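How to speak at a public hearing without going to pieces

14 comments
Share this

I've now stood up at more council hearings than I care to admit, mostly over the proposed rules on carrying guns into public buildings here in Wurkau, and people keep asking me how you get on the list and what you say once you're up there. So I've typed it all out. It's written with our council in mind but Skekau works in much the same way, and I'd expect your own town isn't far off.

Find the agenda first. It goes up on the council website a few days before the hearing, usually as a horrible long PDF, and you want the item number next to your subject. Write it down! If you put "guns" on the sign-up form and the item is called "amendment to public premises ordinance", the clerk may well stick you in general comments at the very end, when half the members have got their coats on.

Then sign up. You can do it online until noon on the day, or on the paper sheet by the door. I do it online and then check the paper sheet as well – my name went missing once and I sat there all evening like a lemon. They ask for your name, your street, the item number and whether you're for, against or neutral. You don't have to explain yourself on the form, so don't waste your best line in the box marked "notes".

You get three minutes. That sounds mean until you've tried to fill it, and then it sounds mean again when the light goes red halfway through your big point. Write your speech out in full, read it aloud at home standing up, and time it on your phone. If it comes in bang on three minutes, cut it, as you'll lose time walking up and saying good evening and fiddling with the microphone.

My own order goes like this:

Say your name and the part of town you live in.
Say what you want them to do. "Please vote no on this item" or "please add libraries to the list".
Give one reason, with a story from your own life if you've got one.
Say again what you want them to do.
Thank them and sit down.

One reason really is enough. I used to cram in everything I'd ever read, and I could see the pens going down. Amparo Bravo got up in January and talked only about the front desk at the library where she works, what it's like at closing time, and which door locks. Three of the members brought it up later in the evening. I'd spoken just before her with a page full of statistics and not a soul mentioned me (fair enough).
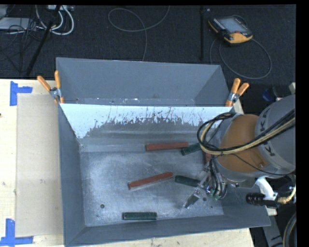 Paora Harawira disagrees with me on this and wrote in to say so: two reasons are better than one, in his view, so that if the speaker ahead of you uses yours you aren't left standing there with nothing. He keeps the second on a separate card in his shirt pocket. He also thinks I'm too hard on statistics, and says a single number with a proper source goes down very well with the members who used to be in business.

All right, I'll give him the card. I've started doing it too.

Now for the evening itself. Bring water, and something to eat if your item is low on the agenda. The last big hearing had 35 people signed up for the one item, and the chair cut everybody down to two minutes on the spot. That's in the rules, they're allowed to, so have a shorter version ready. I put a pencil line down the margin next to anything I could drop.

Talk to the chair, even when somebody on the other side has just said something that makes your ears go hot. You can't answer other speakers directly and you'll be stopped if you try. No clapping or booing either, though ours lets people wave a hand in the air if they agree.

If you can't face the microphone, send it in writing. Email goes to every member as long as it arrives by noon the day before, and it's filed with the minutes. Put the item number in the subject line and keep it to one side of paper. Please don't copy and paste a form letter. Crescencio Lozano sat on the council for years and told me he skimmed those and read the odd ones properly, spelling mistakes and all.

Afterwards, look up how each member voted (it's in the minutes, a week or so later) and drop a short note to the ones who went your way. I write to the others too, a bit more briefly.

Shares: 99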